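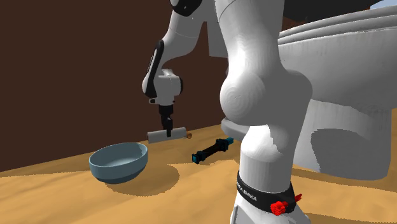
How long does it take to set up the Pronen bench cell on a new workstation?

Plan on one morning. The install takes under an hour, and most of the remaining time goes to the gripper check and the first full reset test.

# Pronen Bench Cell (simulated)

The Pronen bench cell is a ready-built simulation of a single-arm tabletop station. It comes with the arm, a two-finger gripper, a wood-finish table, walls, lighting, and a library of 124 household objects. It is sold by Nundard as a download with a one-seat or lab license. Teams use it to write and test pick-and-place routines before they book time on a real bench.

Page last revised 26 Sep 2023 by Evangelia Gkikas, cell support.

## What you get

- Cell file with arm, gripper, table and room
- Object library with visual mesh, collision mesh and mass for each item
- Two camera setups: one fixed beside the arm, one on the wrist
- Reset script and gripper check script
- Setup notes and a blank maintenance log

The object library unpacks to 858 MB. Keep it on a local drive. Cells that load objects over a network share will run, but resets are slow and sometimes time out.

## First setup

1. Install the package and enter the license key.
2. Open the cell file with no objects loaded. The arm should come up in its home pose and stay there.
3. Let it sit for a minute of simulated time. If a joint sags or creeps, the gravity setting did not load. Close the cell, delete the settings cache, and open it again.
4. Run the gripper check (see below).
5. Load one object, place it on the table, and run the reset script ten times.
6. Load your working set and run the reset script again.

Do not skip step 2. When a full object set is loaded first, it is hard to tell a bad arm setting from an object that has spawned inside a link.

## Table and object placement

The table height is set in the cell file and the arm base is tied to it. If you need a different height, change the value named table_top and leave the base alone. The base follows.

Objects spawn slightly above the surface and drop. The default drop is fine for boxes, bowls and anything with a flat bottom. Long or round items can roll after they land, so the reset script waits for everything to stop moving before it hands over control. You can shorten the wait in the settings. We leave ours at the default.

Leave clearance around shallow dishes. Their rims are thin, and a finger that comes down on one will either skid off or push the dish across the table. Chinyere Lawal, who keeps the object library, has placed a small keep-out ring on each dish for this. The ring is off when the package ships and can be turned on per object.

## Gripper check

The check opens and closes the fingers with nothing between them, then closes them on a test block at three widths. It writes a short report with the finger gap, the closing force, and the offset between the two sides.

Run it after any of the following:

- a new version of the cell
- a change to the simulation time step
- a change of finger model
- a new object added to the working set that is softer or slicker than the rest

The left and right finger readings should match closely. If one side lags, look at the linkage limits before you touch the force setting. Raising the force will hide the lag on the test block and bring it back on wider objects.

Wide upright items need the most room between the fingers. Line up the wrist first, with the fingers open all the way, and move in slowly.
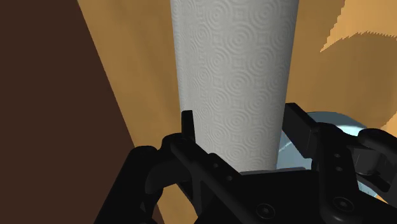
Approach speed matters more than closing speed on these. At the default approach, a tall light object has time to settle if a finger brushes it. At double speed it usually tips. If your routine has to run faster, slow down only the last part of the approach and leave the rest as it is.

The fingers use simple box shapes for collision, and the brackets and screw heads are visual only. Contact against a bracket will look slightly early or late compared with what the wrist camera shows. To see the shapes the solver is using, turn on the collision overlay from the view menu.

## Wrist camera

The wrist camera is fixed to the gripper body and moves with it. Part of the gripper is meant to be in view. Some users move the camera forward to get the hardware out of the picture, and then find that they can no longer judge the finger position on a close approach. Keep a copy of the original mount values if you plan to change them.

If edges look stepped, raise the anti-aliasing setting one level at a time. Each level costs some speed. For routines that do not use the camera at all, turn rendering off.

## Regular care

A simulated cell does not wear, but its files drift as people edit them. We recommend this schedule.

**Every week in use:** run the gripper check and save the report. Clear old recordings from the output folder.

**Every month:** compare the cell file with the shipped copy and note any changes in the log. Rerun the reset test with the full working set.

**Every new version:** keep the old version installed until the new one has passed both tests on your own objects.

Our own acceptance run for this version was 1,084 resets on one workstation. Chukwuemeka Isah ran it and kept the log, which is included in the download under tests.

## Common faults

**Object vibrates in the grip.** The time step is too long for the closing force. Shorten the step first.

**Object falls through the table.** The collision mesh is missing or has the wrong scale. Reload the item from the library.

**Arm stops short of a target.** Check the joint limits, then check for an object touching the forearm. The collision overlay will show it.

**Reset script never finishes.** Something is still rolling. Look for a round item near a table edge.

## Ordering and support

One-seat and lab licenses are available from the Nundard order desk. Ladi Olatunji handles lab quotes. When you report a fault, attach the latest gripper report and your cell file, and tell us which version you are running.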